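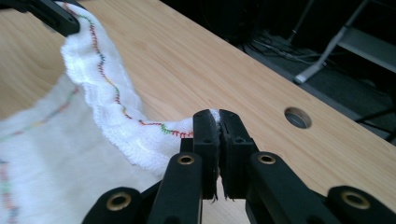 Linen and folding table check, Hirkolside guest rooms
Sat 8 March
Checked by: Raelene Kingi

1. Tabletop free of splinters and rough spots: PASS
Ran my palm along all the edges, then an old nylon stocking (best splinter finder there is!). No snags. It could use a coat of oil before November but that's my opinion and not a fail.

2. Towels, loops and hems: PASS WITH COMMENT
Two pulled loops, which I snipped. Please don't yank them, they run. One hem is coming down at the corner, so that towel is in the mending basket.

3. Colored stitching on the gauze cloths: PASS
I was worried about this one after the last wash, because those bright threads look like they'd let go if you sneezed. I tugged gently all along the rows and nothing came loose in my fingers. Still my favorite things in the whole cupboard. 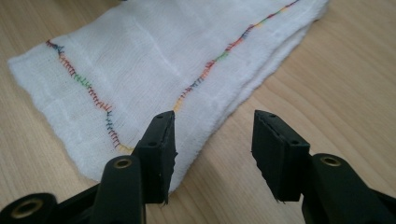
I also did the damp white rag test for color bleed, mostly on the reds, and the rag stayed clean. Wash at 40 and no hotter, please.

4. Frayed edges and loose threads: COMMENT
Gauze sheds, that's just gauze. But long threads can wind around a baby's finger or toe, so anything longer than a fingernail gets trimmed. Cloths with bad edges stay out of the crib room until I've rehemmed them.

5. Folding and stacking: NEEDS WORK
Fold in layers, thick edge to the front, and keep stacks well away from the heater (I moved one again today, grr). 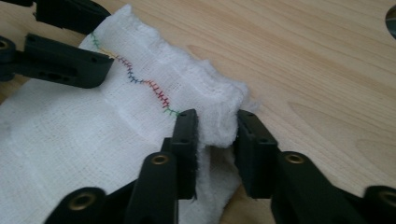
Aroha Harawira wrote underneath: Heater shelf is my fault, sorry, I'll clear it tonight. Can we put the gauze on the lower rack at Hirkolside from now on? And do you want the trimmed ones rewashed first?

Lower rack is fine by me. Yes, rewash, and shake them outside before they go in the machine.

Recheck item 5 at next changeover. Signed, R.K.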